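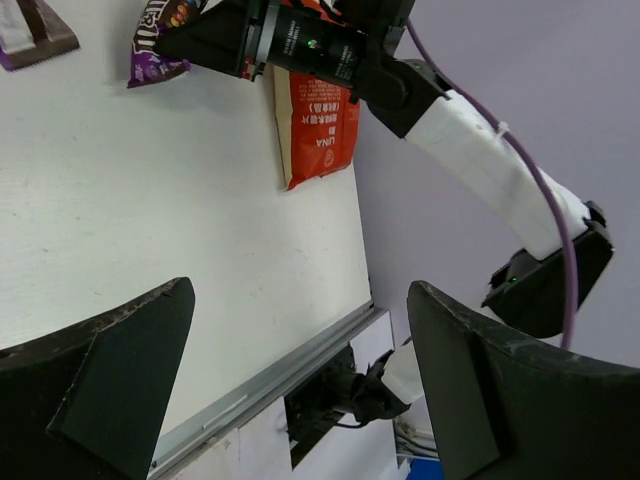 When does the Itley rail trail reopen to bicycles?

The full length opens at 6 a.m. on the first day of July, with one signed detour at the Mevusow viaduct that stays in place until the deck work there is finished.

The trail has been closed between Itley and Mevusow for resurfacing and drainage repair. The closed section is 21 miles long and follows the bed of a former freight line, with a maximum grade of two percent. Contractor Casimov has replaced the crushed stone surface with asphalt on the northern part, from the Itley depot to the Han Creek crossing. South of Han Creek the surface remains compacted stone, regraded to a two percent cross slope so that water runs to the ditch on the east side.

Paved width is 10 feet, with a two-foot stone shoulder on each side. The old surface varied between seven and nine feet and had narrowed further where grass had grown in from the edges. Riders on tires narrower than 28 millimeters should have no difficulty on the asphalt. For the stone section the trail office recommends 32 millimeters or wider, and notes that the top layer will be soft in places until it has been through a few rains.

Emília Tichý, project engineer for the trail office, said most of the delay came from culverts. The original plan called for cleaning them and relining the worst. Inspection found that the pipes under the Han Creek embankment had lost their bottom plate, and these were dug out and replaced with concrete.

"You can pave over a bad culvert and it will look fine for two winters," Tichý said. "Then you get a dip, then a crack, then a hole. We took the extra weeks and put in new pipe."

The Mevusow viaduct is a separate contract. The structure is 904 feet long and carries the trail over the river and the county road. Its timber deck is being replaced in sections, working from the south end. Until that is done, bicycles leave the trail at the Mill Road gate, follow Mill Road down to the county bridge, and rejoin the trail behind the Mevusow station lot. The detour adds 1.4 miles and includes a short climb of seven percent on the return to trail level. The shoulder on the county bridge is four feet wide. Trailers and cargo bikes may use the detour, but the gate at Mill Road has a clear opening of 60 inches.

Crossings have also been changed. All road crossings at grade now have stop signs facing the trail and raised markings on the road approach. At Depot Street in Itley, where traffic is heaviest, a push-button signal has been installed. The button is mounted on a post to the right of the trail, within reach of a rider who stays in the saddle. Waiting time is set at 15 seconds in daytime and drops to five after 9 p.m. The steel bollards at the crossings have been removed – several riders had hit them in low light – and replaced by a split entry with a low planted island.

Parking at the Itley depot has been enlarged to 96 spaces. The Mevusow station lot is unchanged and will fill early on summer weekends. Bike racks at both ends are the inverted U type, anchored in concrete, and take frames and one wheel with a standard lock. There is drinking water at Itley and at the Han Creek shelter. The pump at Mevusow has been taken out of service and no date is given for its repair.

Electric bicycles with pedal assist up to 20 miles per hour are allowed on the whole trail. Throttle-only machines are not. The speed limit is 15 miles per hour within 200 yards of each road crossing and on the detour's shared path behind the station lot. Elsewhere no limit is posted. Horses are to keep to the stone shoulder on the paved section and dismount at the Depot Street signal.

In winter the asphalt section will be plowed when snow depth passes three inches, but it will not be salted. The stone section will not be plowed, as the blade lifts the top layer, and it will be left for skis and fat bikes.

Mile markers have been reset. They now count from the Itley depot, where the old ones counted from the former junction north of town, so printed maps from earlier seasons will be off by 2.3 miles. New maps are at the depot window and at the Han Creek shelter. Emergency services have been given the new numbers, and callers should read the number from the nearest post.

Surface problems can be reported to the trail office by phone or at the depot window, with the marker number and the side of the trail.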